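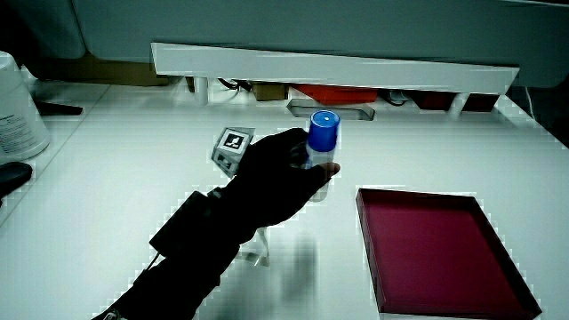 Kleinflasche mit blauem Schraubverschluss, gehalten mit schwarzem Handschuh.

Prumance zieht Messebilanz: Weniger Stände, längere Gespräche

Der Betonpflegehersteller Prumance hat seine Messesaison im November abgeschlossen. An sieben Messen nahm das Unternehmen in diesem Jahr teil, zwei weniger als im Vorjahr. Insgesamt wurden an den Ständen 2.223 Besucherkontakte erfasst. Daraus entstanden 262 Angebotsanfragen, die inzwischen an die Gebietsleiter verteilt sind.

Das teilte Vertriebsleiterin Dymphna Coughlan am Mittwoch auf der Herbsttagung der Fachhändler mit. Der Schwerpunkt lag wie in den vergangenen Jahren auf Verdichtern und Imprägnierungen für Industrieböden. Neu im Programm war ein Fugenharz für Tiefkühllager, das auf der letzten Messe der Saison erstmals einem größeren Publikum vorgestellt wurde. Ausgeliefert wird es ab dem Frühjahr, zunächst in zwei Härtegraden.

»Wir haben zwei kleinere Regionalmessen gestrichen und die Zeit in die Vorbereitung der übrigen gesteckt«, sagte Coughlan. »Die Gespräche dauern länger als früher. Wer heute an den Stand kommt, hat meist schon einen Bodenplan dabei und will wissen, was die Fläche in der Instandhaltung kostet.« Vor allem Betreiber von Logistikhallen und Getränkelagern fragten nach Lösungen für Bestandsböden, die im laufenden Betrieb bearbeitet werden können. Bei Neubauten sei die Nachfrage dagegen verhalten geblieben.

Gemeinschaftsstand mit Genent

Bei drei der Messen teilte sich Prumance die Standfläche mit Genent, einem Anbieter von Schleif- und Poliermaschinen. Die Aufteilung war einfach: links die Maschinen, rechts die Chemie, dazwischen eine Vorführfläche von 50 Quadratmetern. Dort wurde jeden Tag um 11 und um 15 Uhr ein Stück Betonboden geschliffen, verdichtet und poliert. Die Platten für die Vorführungen hatte ein Fertigteilwerk aus der jeweiligen Region geliefert.

Nach Angaben beider Unternehmen soll die Zusammenarbeit fortgesetzt werden. Ein Vertrag für die kommende Saison ist unterschrieben. Genent übernimmt dabei den Transport der Maschinen und den Strom- und Wasseranschluss, Prumance stellt den Standbau und das Personal am Empfang. Offen ist noch, ob auch die Frühjahrsmesse in Hannover gemeinsam bestritten wird. Die Anmeldefrist für Gemeinschaftsaussteller läuft dort bis Ende Januar.

Nicht alles lief nach Plan. In Köln kam die Lieferung mit den Musterplatten einen Tag zu spät, die Vorführungen am Eröffnungstag fielen aus. In Nürnberg beschwerten sich Nachbarstände über den Lärm der Schleifmaschinen, worauf die Messeleitung die Vorführzeit am Nachmittag auf 20 Minuten begrenzte. Für das nächste Jahr ist eine Kabine mit Schallschutzwänden bestellt. Sie nimmt etwas Fläche weg, die Theke wird deshalb schmaler.

Neue Händler in Österreich und der Schweiz

Aus den Messekontakten gingen auch zwei Händlerverträge hervor. In Österreich vertreibt künftig die Firma Chou die gesamte Produktreihe für Industrieböden, in der Schweiz übernimmt Jonton das Geschäft mit Fugenmaterial und Reinigern. Beide Händler führen ein eigenes Lager. Die Lieferzeit für Standardgebinde soll dadurch von zehn auf vier Werktage sinken.

Für bestehende Kunden in beiden Ländern ändert sich zunächst wenig. Laufende Aufträge werden noch über die Zentrale abgewickelt, neue Bestellungen gehen ab Jahresbeginn an die Händler. Garantieunterlagen und Verarbeitungsprotokolle bleiben weiterhin in der Zentrale hinterlegt und können dort angefordert werden. Ansprechpartner für technische Fragen ist unverändert die Anwendungstechnik.

Chou hat bereits angekündigt, im Februar einen eigenen Verarbeitertag in Linz zu veranstalten. Jonton plant etwas Ähnliches, will aber erst die Einarbeitung der drei Außendienstmitarbeiter abschließen. Einen Termin gibt es noch nicht.

Standpersonal wird anders geschult

Geändert hat Prumance auch die Vorbereitung der eigenen Leute. Bisher gab es vor jeder Messe eine Einweisung am Aufbautag, meist zwischen Kabelkanälen und halb ausgepackten Kartons. In dieser Saison fand stattdessen im Frühjahr eine zweitägige Schulung in der Zentrale statt. Geleitet wurde sie von Yuk-lan Choi, die seit vier Jahren die Anwendungstechnik des Unternehmens betreut.

»Am Stand wird selten nach dem Datenblatt gefragt«, sagte Choi auf der Tagung. »Die Leute wollen wissen, warum der Boden in ihrer Halle an der Laderampe staubt und drei Meter weiter nicht. Darauf muss man antworten können, auch wenn man aus dem Vertrieb kommt.« Auf dem Programm standen deshalb Schadensbilder, Feuchtemessung und die Ritzprüfung. Einen halben Tag lang mussten die Teilnehmer selbst verdichten und abziehen, auf einer Testfläche hinter dem Lager.

Die Schulung wird im kommenden Jahr wiederholt und auch für Mitarbeiter der Fachhändler geöffnet. Die Plätze sind auf 16 begrenzt. Händler, die mehr als eine Person anmelden möchten, werden auf eine Warteliste gesetzt. Übernachtung und Verpflegung trägt Prumance, die Anreise zahlen die Betriebe selbst.

Diskussion über Gratismuster

Länger als vorgesehen diskutierten die Händler auf der Tagung über die Abgabe von Mustern. An den Messeständen wurden sie bisher kostenlos mitgegeben. Mehrere Händler berichteten, dass sie danach oft nichts mehr von den Interessenten hörten. Andere wollten an der Praxis festhalten, gerade bei kleineren Betrieben, die ein Produkt erst auf einer eigenen Fläche ausprobieren wollen, bevor sie ein ganzes Gebinde bestellen.

Beschlossen wurde ein Mittelweg. Muster von Reinigern und Pflegemitteln liegen weiterhin am Stand aus. Verdichter und Fugenharze werden nur noch nach einem Gespräch verschickt, zusammen mit einer Verarbeitungsanleitung und dem Sicherheitsdatenblatt. Der zuständige Gebietsleiter meldet sich innerhalb von zwei Wochen beim Empfänger. Die Regelung gilt zunächst für eine Saison und wird auf der nächsten Herbsttagung überprüft.

Keine Einigung gab es beim Thema Werbematerial. Ein Teil der Händler wünscht sich weiterhin gedruckte Kataloge, Prumance möchte die Auflage halbieren und stärker auf Einzelblätter setzen. Coughlan sagte zu, bis zum Jahresende einen Vorschlag mit Kosten vorzulegen. Die vorhandenen Kataloge können aufgebraucht werden, die Preise darin gelten aber nur noch bis zum Jahreswechsel.

Ausblick auf die neue Saison

Für das kommende Jahr sind wieder sieben Messen geplant. Fest gebucht sind bisher München, Köln und Salzburg. Bei den übrigen wird noch über Hallenplätze verhandelt - in Stuttgart etwa möchte Prumance aus der Halle für Bauchemie in die Halle für Logistik und Lagertechnik wechseln. Die Standgebühren sind dort höher, der Anteil der Hallenbetreiber unter den Besuchern nach Einschätzung des Vertriebs aber auch.

Erstmals dabei sein will das Unternehmen auf einer Fachmesse für Parkhausbau. Die Sanierung von Parkdecks macht bislang nur einen kleinen Teil des Umsatzes aus, die Anfragen haben nach Angaben von Coughlan im Sommer jedoch deutlich zugenommen. Gezeigt werden soll dort vor allem die Imprägnierung gegen Tausalz. Ein Referenzobjekt in Kassel, ein Parkhaus mit vier Ebenen, wird derzeit dokumentiert.

Fachhändler können noch bis Mitte Dezember melden, auf welchen Messen sie eigene Mitarbeiter am Stand einsetzen möchten. Die Einteilung verschickt der Vertriebsinnendienst im Januar, gemeinsam mit den Ausstellerausweisen und der Hotelliste. Wer in Köln ein Zimmer in Messenähe braucht, sollte früher anrufen - das Kontingent dort ist klein und war in diesem Jahr schon im Februar vergeben.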